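**Does "colour-lock" laundry liquid do anything?**

**kanini_o:** Paid $36 for a bottle of Clestari after the ad promised up to 200 washes without fading. Has anyone tested that?

**delaunay_g:** Doubt it. Two hundred washes is years of wear. Mine get the cheap stuff, cold, inside out. Blue knit:

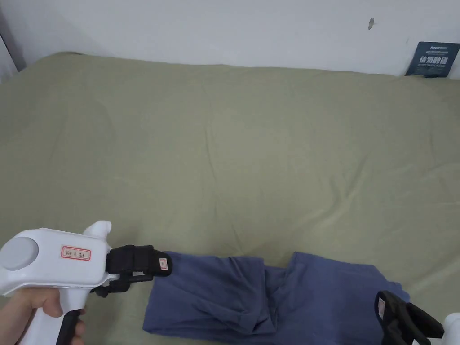 *slate blue, cheap powder only*

**Odette M:** One photo proves nothing, Gilles. You'd need the colour from day one beside it. I do think Clestari helps with darks.

**delaunay_g:** Fair - but so would they, and I can't find theirs either. Same bed, more blue:
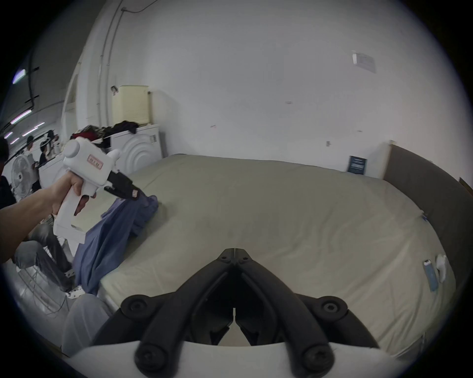

## Replies, page 2

**lwazi651:** The label says "tested on cotton" in tiny grey print. No word on who tested it or against what.

**Odette M:** I'd still buy it on special.

**kanini_o:** Emailed them for the test. Got a discount code back.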